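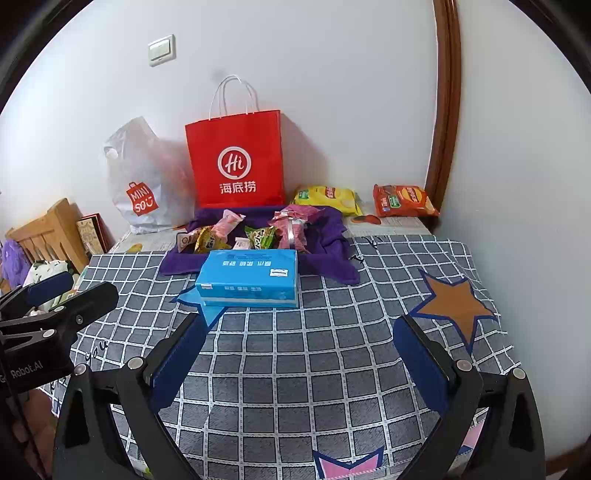

The first household to send a kit back for service told Gratell that it had gone through nine types of snack bag before finding one the fingers could not hold, and asked whether that was covered by the warranty. It is. Gratell has since decided to treat the question as market research.

January 24, 2023 - Gratell today opened orders for Pundura, a pair of handheld grippers and a lending service to go with them, meant for people who need to record how hands deal with ordinary belongings in ordinary rooms. Orders are open now. Kits ship in April, a month we picked after ruling out all the earlier ones.

Each Pundura kit holds two grippers, one for the left hand and one for the right, two cameras, a charging dock, a set of spare finger pads and a printed guide of 15 pages. An earlier guide ran to 130. We gave it to our first households and learned that it made an excellent stand for the dock.

The idea is simple enough to explain at a family dinner, where most of our staff have tried it. A person picks up a gripper in each hand and goes about a job: clearing a bed, sorting the shopping, moving a towel with a pile of snacks on it without sending the snacks to the floor. The cameras record what the fingers do. The recordings are then used to teach robot arms the same job, which they will do more slowly and without eating anything.

Gratell built Pundura for homes because homes are where most robot demonstrations quietly decline to go. A lab table has one block on it, and the block has been there for years. A bedroom has soft sheets that slide, chip bags that crumple when you look at them, paper bags with twisted handles and a tissue box that was supposed to live somewhere else. Customers kept telling us their arms did very well with the block.

The soft things turned out to be the hard things. Padded fingers get a decent hold on a box, but a thin wrapper tends to fold away from them, and a cloth lying under something else is a small argument every time. The Pundura pads can be changed without tools in less time than it takes to find the tools. A firmer set is included for people who mostly handle boxes, and a softer set for people who have met a candy wrapper.

Lending works by the week. Cuvano, our logistics partner, delivers the case to the household and collects it again, along with the storage card. Gratell checks the recordings, removes any with faces or mail in them, and passes the rest to the customer. Households are asked to leave their rooms as they are. This is the only instruction in the guide that everyone has followed perfectly.

A trial run ended last month with 200 households in and near the town of Mulcahy, which together sent in 700 hours of usable recordings. They also sent in a good deal of advice. The trigger was too stiff, so it has been loosened. The battery light was too bright for bedrooms, so it has been dimmed. Several people asked for a quieter beep, and one asked for a louder one. We went with the several.

Pundura does have limits, and we would like you to hear them from us. It is not made for wet dishes, hot pans or anything that weighs more than a full bag of groceries. It won't pick up a coin from a flat floor unless you are very patient. Recording in a dark room gives you a recording of a dark room.

Kits may be bought outright or borrowed through the lending service, with the same support either way. Customers who took part in the trial keep their trial prices through the end of April. Replacement pads are sold in pairs and can be added to any order.

To place an order, or to put a household forward for lending, use the request form on the Gratell website. Please choose "Pundura" from the menu. The option marked "Other" goes to the same desk, but the desk takes it personally.

About Gratell
Gratell makes handheld recording tools for robotics teams and has its workshop in Mulcahy. Pundura is its first product to come with its own case.

Press contact: Gratell Press Desk, Mulcahy. Review kits are available on request and are expected back.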